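Sorting small waste at the workbench

Keep the sorting bins on the table where the mess is made. Paper cups are the right size for scraps and weigh nothing.

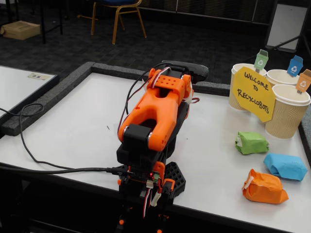
Three cups as mini bins, flagged green, blue and orange.

Use cups with a corrugated sleeve – they grip better and don't tip as easily. Cut the flags from card in the shape of a bin and tape each one inside the rim so it stands up.

Pick one color for each kind of scrap and stick to it. I use green for paper, blue for plastic and orange for wire ends.

A foam strip along the table edge stops screws rolling off. Mine is Imwood strip, 14 mm wide, held with double-sided tape.

Empty the cups on Sunday. Replace any cup that has gone soft at the bottom.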